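Zernis Brings Under-Counter Recycling and Food Scrap Program to Valham Apartments

VALHAM – Zernis, the household waste and recycling service, will begin a food scrap and recycling pickup program in July for apartment buildings in Valham. The program covers 834 apartments in its first phase and is open to renters and owners alike. There is no sign-up fee, and residents do not need to buy a special bin to take part.

Until now, separate food scrap pickup in Valham has only been offered to single-family homes with curbside carts. Apartment residents have had one shared dumpster for trash and, in most buildings, one shared container for cardboard. Under the new program, each participating building will get locked outdoor carts for food scraps and a second set of carts for mixed recycling. Zernis will empty the food scrap carts twice a week and the recycling carts once a week.

Pickups will start at 5 a.m. on the Patetti side of town and move east from there. Building managers have been asked to keep cart areas clear of parked cars and bikes overnight. Carts that cannot be reached will be emptied on the next scheduled round.

The first phase follows a trial at the Bautista buildings, where 200 apartments used the service over the winter. Residents there asked for two changes, and both have been made. The cart lids now open with a short code in place of a key, and the list of accepted items is printed on the lid in large type. A third request, for pickup on holidays, is still being looked at.

Each household in the first phase will receive a starter pack at the door. It holds a roll of compostable liners, a one-page guide in four languages, and a magnet with the pickup days for that building. Replacement liners can be picked up free of charge at the Zernis service desk in Valham during opening hours. Households that prefer to use paper bags or newspaper can do so.

Most kitchens already have what is needed. Any bin with a lid can be used for trash, and a small tub with a tight cover is enough for two or three days of food scraps. Zernis suggests keeping the scrap tub near the spot where food is prepared and emptying it before it is full.

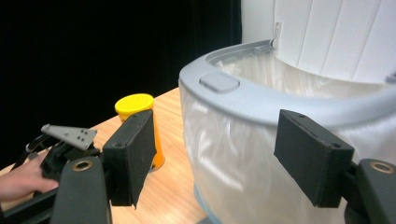 A rounded, pale gray plastic trash bin beside a wooden table.

Food scraps accepted in the program include fruit and vegetable peels, bread, rice, pasta, coffee grounds and paper filters, tea leaves, eggshells, meat, fish and small bones. Plain paper towels and napkins may also go in. Liquids, cooking oil, pet waste, diapers and plastic bags are not accepted. Tea bags should be left out unless the package says they can be composted.

Mixed recycling includes paper, flattened cardboard, metal cans, glass bottles and jars, and plastic bottles with the caps on. Containers should be emptied and given a quick rinse. Labels can stay on. Pizza boxes are fine if the greasy part is torn off, and the greasy part can go in with the food scraps.

Items that are too large for the carts, such as furniture and mattresses, are not part of the program. Residents should keep using the existing bulk pickup service for these. Batteries, paint and light bulbs should be taken to the drop-off counter at the Patetti depot and should never be placed in any of the carts.

The food scraps collected in Valham will be taken to the composting yard next to the Patetti depot, where Zernis has added 800 square yards of covered space to handle the extra material. Finished compost will be offered back to participating buildings for flower beds and shared gardens. The first batch is expected to be ready the following spring. Buildings that do not want their share can pass it on to a local school or community garden through the service desk.

Building managers will receive a separate packet with a map of the cart locations, a notice to post in the lobby and mail room, and a number to call for missed pickups or damaged carts. Carts will be washed by Zernis once a month during the warm season and every other month for the rest of the year. Extra washes can be ordered for a fee.

Buildings outside the first phase can ask to be placed on the list for the second. Requests must come from the building manager or owners' association. A building needs at least five apartments and a level outdoor area with truck access to qualify. Smaller buildings that share a lot with a neighbor may apply together.

About Zernis
Zernis provides trash, recycling and food scrap collection to homes and small businesses in Valham and nearby towns. The company also runs the Patetti depot and its composting yard.

Contact
Zernis Press Office, Valham
Questions from residents and building managers should be directed to the Zernis service desk.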